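Notebook entry, 15 December 2021
Complaints intake and records workshop, Trerkerine office

Work continued on the reconciliation of the complaints register with the paper files received from Plelemlow. The register holds 3,686 entries for the period under review. Each entry should correspond to one signed complaint form, one acknowledgement letter and, where a public official is named, one referral sheet to the investigating branch.

The first batch of 1,000 entries has been checked. In 50 of these the referral sheet is missing from the file, although the register shows the matter as referred. The missing sheets relate mostly to alleged payments for land certificates and building permits. A list has been sent to the Plelemlow records desk with a request for certified copies. No entry is to be amended until the copies arrive.

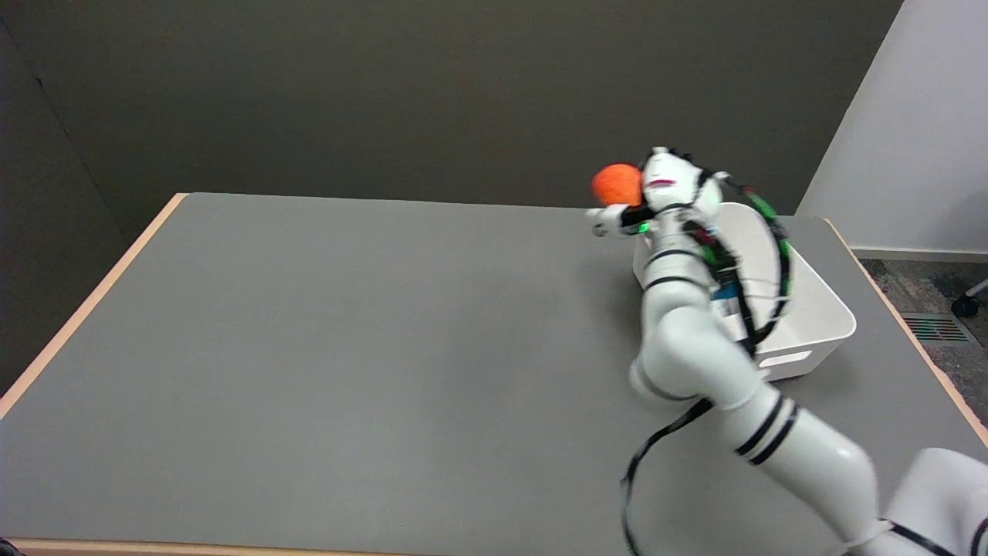
The second batch covers the helpline calls. These were logged in the Todano system, which records the time of the call but not the time at which the written statement was taken. Colleagues should enter the statement time by hand in column F, using the form and not the call log. Where the two dates differ by more than one day, mark the row in pencil and leave it for review.

Sealed exhibits from the Greenberg contract inquiry remain in cabinet two. The seal numbers were read against the custody sheet and agree, except for one envelope whose number has been written over. The envelope was not opened. A note has been placed on the custody sheet and the inquiry office informed by letter.

Outstanding: 700 forms still to be scanned - double-sided, with the reverse kept even when blank. The scanner settings were changed in April and should be left as they are. Toner for the label printer to be ordered. Next entry to begin at row 1,001.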